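In Defense of Folding the Dish Towels

I fold my dish towels. I fold them in half, then in half again, then in thirds, and I stand them up in the drawer like file folders, and I love doing it! My sister-in-law thinks this is a sickness. She owns 20 towels (more than anyone needs, if you ask me) and keeps them in a basket by the stove in one big heap, and when she wants one she reaches in and takes whatever comes up. Her dishes get just as dry as mine, she likes to remind me.

Fine. But I think the heap people are missing out on one of the nicest little jobs in a house.

Start with the towel itself. A dish towel is small. You can see the whole thing at once, all four corners, and you never have to chase an edge across the bed the way you do with a fitted sheet. It doesn't have sleeves. And if you buy the checked kind, the fold lines are practically printed on it for you. I'm a huge believer in checks. A stripe only helps in one direction, and a plain white towel gives you nothing to go by, but with a grid you just lay one line on top of another and you're square.
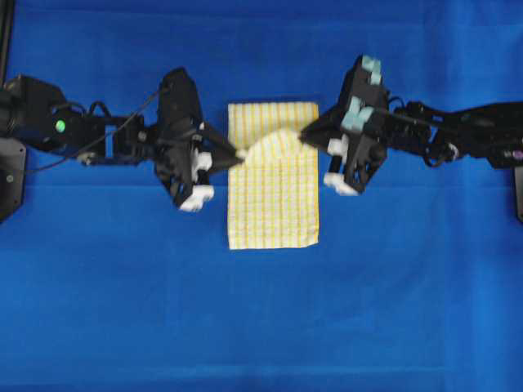 BRORNMONT, November

Yellow on cream is my favorite of all the checks, and it looks wonderful against a strong blue. I'd put that pair of colors in any kitchen. I don't even mind when the bottom edge starts to fray a little. A towel with some fray on it is a towel that gets used, and it still folds perfectly well as long as the corners are there to line up.

Which brings me to technique, where I have opinions! Lay it flat first. So many people fold in the air, chin holding the top, arms out, and then wonder why it comes out crooked. Put it down on a table, or on a piece of fabric if the table is slippery, and smooth it from the middle out. Then take the top edge from both sides at once. One hand leaves the other corner trailing behind, and you spend longer fixing it than you did folding.

My neighbor Chantal MacDonald learned it from her grandmother with the long sides in first, and she and I have argued this over the fence more than once. Her stacks are very handsome, I admit it. They're also too wide for my drawer.

I timed myself last month and a full load of towels took me roughly 2 minutes. I've spent longer looking for the remote. And then you open the drawer on a bad morning, coffee all over the counter, and there they are, standing in a row, and you pull one out without disturbing the rest. I still get a kick out of it every single time.

My sister-in-law is coming for the holiday and has offered to help with the laundry. She can do the socks.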